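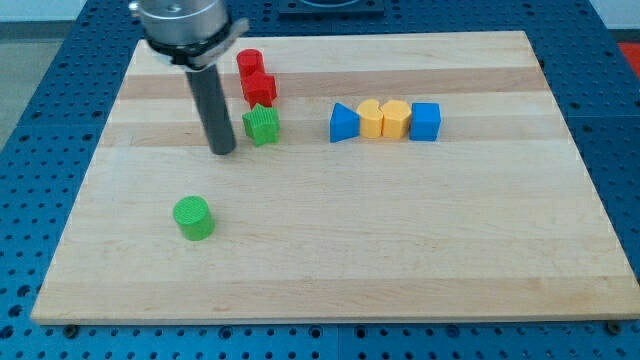 Push tool over the board, blocks out, green cylinder off on its own at lower left.

Running the block pushing demo at an open day

Search this site Search Go

Notes for whoever runs the arm next time. Wrote most of this in September, right after the Skolora open day, so it's in the order things came up and not much tidier than that.

What you need

The arm with the rod tool on it. Gripper stays in the drawer for this one, visitors keep asking why, see below. The striped cutting board. The block set: cylinders, cubes, the star, the hexagon, triangle, the rest. Hex keys. Laptop with the Prustent build that worked last time, NOT the newest one. Masking tape for the floor line.

Setting up the board

1. Board flat on the breadboard table. Slide it until it lines up with the holes, then bolts in at the near corners. Finger tight first, then a quarter turn. Don't crank them.

2. Push on the board with your palm from each side. Any movement, redo it. A board that creeps a little will throw off every push after lunch and you'll blame the software. I did.

3. Wipe the wood with a dry cloth. No spray. Blocks stick on the spots where cleaner dried.

Setting the rod height

4. Jog the arm down slow, 5 percent speed. Stop with the rounded tip just clear of the wood.

5. Sheet of paper under the tip. Should slide freely. If it drags, go up a hair.

6. Run the tip to all 4 corners at that height and do the paper check agian at each one. Boards are never as flat as they look.

7. Save the height. Write it on the tape on the laptop lid too, the config got overwritten once at Pretalano and we had a line of people waiting.

Laying out the blocks

Leave room. Biggest mistake I see. People dump the whole set in the middle and then the rod has nowhere to get in behind anything. Put a few in a row, a few in a clump near the tool, one far away from the rest, and keep a good half of the wood clear.

The row is great for kids because you can ask for "pull the blue cube away from the yellow ones" and everybody can see if it went right. The clump is harder. With the star in front and the reds tucked in behind it, the rod has to come around the side, and it sometimes takes the whole group along for the ride. Keep that one for when folks have warmed up a bit.

The lone cylinder is your opener. Simple ask, long push, lots of space. "Move the green cylinder to the star." Start there every time.

Talking to visitors

Say what the arm is going to try before it moves. Then hush and let them watch.

Keep requests short. Color, shape, where to. If somebody types a whole paragraph just help them trim it down.

Why no gripper? Short answer, pushing is the thing we're showing. Round pieces roll or slide off line, the star catches on its points, and the arm has to look again after each nudge and fix its own plan. More interesting than pick and place once you've watched a couple minutes.

Success rate question will come up. We logged 100 pushes the evening before and 94 ended where they were asked to. Tell them both numbers. Tell them it was our own board, our own lights.

Stopping and resetting

E-stop stays with the operator, in your hand, not on the table. Wian Motaung ran the afternoon group and hung it on a lanyard, do that.

Reset order: pause the program, raise the arm, wait for the light, THEN hands over the board. Visitors can place blocks if the arm is up and you've said ok. They love this part, let them. Check nothing's standing right at the edge before you restart.

If a block goes over the edge, leave it till the run is done.

Packing up

Raise the arm, park it, power down. Count the blocks back into the tin. Rod tool stays on, loosening that clamp means doing the height over. Board can stay bolted unless Bråten needs the table.

Still to do: better floor line, bigger screen for the typed requests, spare hex key becuase the good one walked off.

Last updated: September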